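Skurach Open Day

The Skurach Open Day is a yearly public event at which the robotics workshop Skurach opens its doors and shows how household handling skills are taught to machines. It is held on a Thursday in January, in the former Fidton school building, and is free to attend. It began as an afternoon for parents and neighbours and has since grown into one of the liveliest small robotics events in the region, with places limited to 100 for each session.

Background

Skurach was set up to work on the picking up, moving and putting away of ordinary things. This sounds modest, but it is one of the most absorbing problems in the whole field! A factory arm may meet the same part all day long, while a home robot has to cope with jars, socks, toys and half-open boxes, often in the same minute. The first open day was organised by Jasmina Mujić, who wanted visitors to see the slow and fiddly side of the work as well as the finished results.

Programme

Doors open at 10 in the morning. The day starts with a short talk in the main hall, followed by tours in groups of 12. Each tour stops at three stations:

Jotano bench - a table-top arm sorts cutlery and cups, and visitors may rearrange the pieces between runs to see how it copes.

Pappas room - a quiet space with soft furnishings, used for work on cloth, bedding and folding.

Hand-held demonstration - people use grippers held in the hand to pick up everyday objects, and the recordings from these sessions are later used in training.

The last of these is by far the most popular. There is real pleasure in watching a person slow down and think about a movement they have made thousands of times, and the queue often runs the length of the corridor. Staff talk visitors through the grip, the approach and the release, and are generous with their time (the question period nearly always runs over).

Household objects

The objects used in the demonstrations are ordinary goods of the sort found in any bedroom or kitchen. Smooth, rounded containers are a favourite with the staff, as they call for good placing of the fingers before the grip is closed. Boxes and small toys are mixed in with them, so that the things to be handled differ in size, shape and finish.
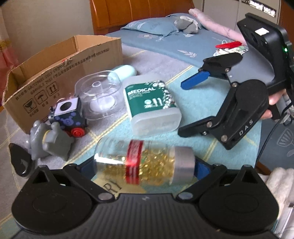
Visitors are encouraged to suggest items of their own, and a list is kept by the door all day. One year it reached 71 entries, among them a teapot lid, a bunch of keys and a single woollen glove. The glove proved wonderfully difficult and was kept in the programme the following year.

Reception

The event is well liked locally, above all by school groups, who are given the first tour of the morning. Mujić has described the children's questions as the hardest of the day. Some visitors have asked for longer sessions at the Jotano bench, and a second tour was added in the afternoon to make room for them. Tea is served in the hall until 4 o'clock.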